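Two-armed robot takes shape in shared workshop

Members of the Skirnent workshop have spent the autumn teaching a two-armed robot to handle small things on a table, and the group now plans to show the machine to the public at its open evening in October.

The robot runs on control software written by members in their own time. The project goes by the name Retitau and has been led from the start by Iker Llorente, who repairs lifts for a living and took up robotics at home four years ago. His first attempt was a single arm clamped to a kitchen worktop. It could push a matchbox along but could not pick one up.

"I ran out of kitchen," he said. "The workshop had a table free and better light, so I asked."

The arms and grippers were bought ready made and second-hand. Most of the work since has gone into the software, the cabling and a small camera fitted close to the gripper fingers, which lets the operator see what the fingers are near. Llorente said the group had first relied on a single view from higher up, and that the fingers often blocked it at the moment it was needed.

Toy food has become the standard test for this close view. The pieces are light, they are rounded, and they do not mind being dropped. A toy hot dog is the one used most often, and members try to bring both fingers in evenly on either side before closing them. If one finger arrives early it tends to push the toy away.

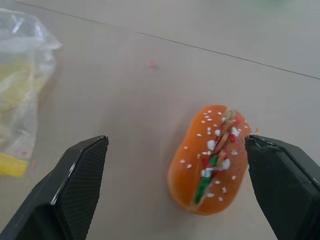

Hacer Karakaya said she would like to see the group publish its wiring plan before it did anything else, as she had tried something similar in her garage and had lost most of a winter to cables that snagged whenever an arm turned. Her own arm was still in a box, she said, and she would get it out again if there were drawings to follow.

Llorente said the drawings would come, but that they were not ready. The cable runs have been changed several times, and the present layout leaves some slack at each gripper so that the last joint can turn without pulling on the plug. He does not want people copying a version that the group has already dropped.

The workshop is a single long room above a tyre fitter's in Zetumitz Yard. It has 35 members, most of whom come for the woodworking tools and the sewing machines. The robot shares the room with them, and sessions on it are booked in the same paper diary as everything else. Sawing stops while the arms are moving, a rule brought in by the members after an early session in which an operator failed to hear a shout to stop.

Ibsa Mersha wrote most of the part of the program that keeps the two arms from hitting each other. It works by giving each arm its own share of the table, with a strip in the middle where both may go at a reduced speed. Mersha said the strip had started out very narrow and had been widened as the group grew more confident.

"Anything you want to do with two hands happens in the middle," Mersha said. "So that was where we had to get it right."

The money has come from members and from a single sale of unwanted tools, which raised £310. Part of that went on replacement finger pads and the rest was put towards a new power supply. The old one cut out when both arms lifted together. A local hardware shop, Mäkelä, lets the group have screws and fixings at cost.

Bags are the current subject. A bag changes shape each time it is touched, and a position that gave a good hold on one try may give none on the next. The group has been working on lifting a clear plastic bag with both grippers, one at each end, so that it comes up off the table between them. Bottles, a roll of tape and other small objects are set out on the same table during this work.
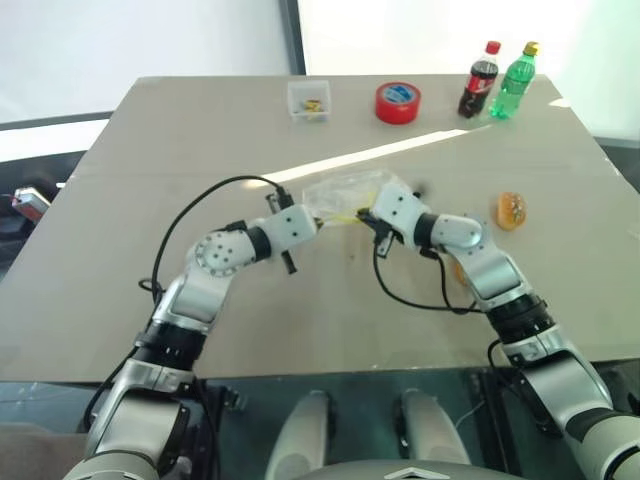 Photo: Peter Sokol / Retitau project

Sokol, who keeps the project's notes, said that the sun was a bigger nuisance than the bag. The table is beside a window, and a band of bright light can fall across the top and wash out part of the camera's view. The group has talked about a blind but has not agreed on one, as the sewing group wants the daylight.

There is still disagreement about how much the robot should do without a person guiding it. Llorente would like it to sort a tray of mixed objects by itself. Mersha thinks that is a long way off and would sooner have smooth, dependable movement under a person's control. For the open evening they have settled on guided work only, with 2 operators taking turns.

Loubna Mansour, who is arranging the evening, said visitors would be kept behind a rope while the arms were powered, and that children could try the control handles with the motors switched off. Doors open at 6.30pm. Entry is free, and there is a step up from the yard.

The group also wants to hear from anyone with spare ring terminals or lengths of thin, flexible cable. These can be left in the box inside the workshop door, marked Retitau.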